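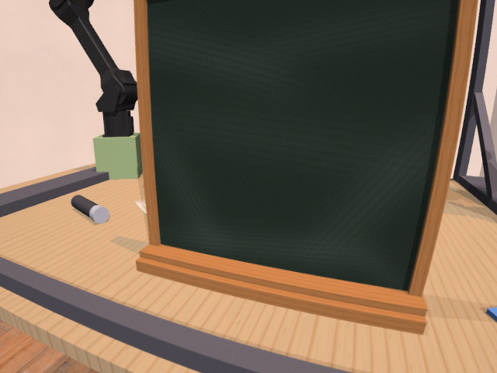
College robotics club takes simulated chalkboard task to state final

A student robotics club will compete in the state simulation final in June after its entry, a virtual workbench with a chalkboard on it, placed second of 100 teams in the qualifying round.

The club, which calls itself Brindo, meets after classes in the engineering building. Its members built the whole bench in software over the summer break: the table, the black arm on its green block, the rails and the framed board. No hardware is used at any stage of the competition. Teams submit their control code, and the organisers run it on their own computers.

In the qualifying round each entry had to work out where the board was standing and plan a path for the arm that kept clear of its posts and ledge. The board was shifted between runs, and the teams were not told how far or in which direction.

Club president Hidayah Ginting, a second-year mechatronics student, said the board had caused more trouble than the group expected.

"It's big and it's dark, so from some viewpoints it blocks half of what you want to see behind it," she said. "We had one version that was very good at everything except the chalkboard. We threw most of that out in the last fortnight."

The team logged 1269 practice runs before the deadline. Most were done overnight on two desktop computers in the club room, with members taking turns to check the results before their morning lectures.

Njål Moen, who lectures in control systems and supervises the club, said the students had written their own path planner - named Wirkel - after finding the standard one too slow.

"I'd have told them to keep the standard one," he said. "They didn't ask me, and theirs is quicker."

The final will have 6 teams and a harder version of the task, in which loose objects on the table are moved as well as the board. Each team gets the new rules four weeks beforehand. The winner receives $3000 towards equipment.

Ginting said the club would spend the money on a small real arm if it won. At present it shares one with the third-year classes and can book it only after 5 pm.

New members are welcome, and no programming experience is needed to join.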